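Vindbridge Table Sorting Set

By Jui-lin Hsu – 2 Jul 2022
3 shares | 0 comments

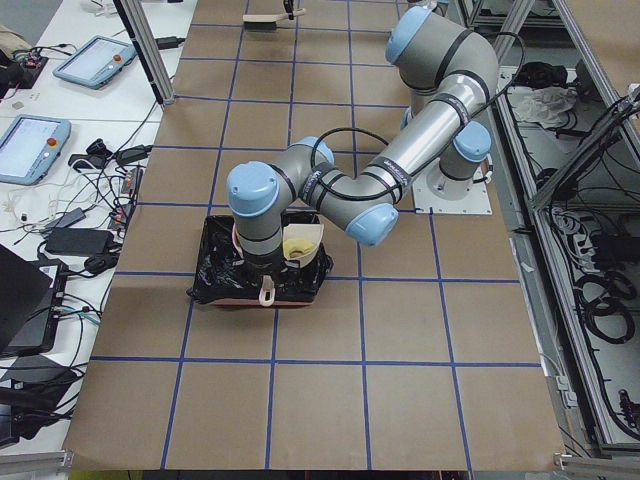
Vindbridge is a set of 1507 short clips of small household things being sorted on a table. Chia-hao Lui laid out the work surface in April. It's brown kraft paper marked into squares with blue tape, and the tray is lined with a black plastic bag. Labels are in plain text – one file per clip.

We use cookies. Accept | Settings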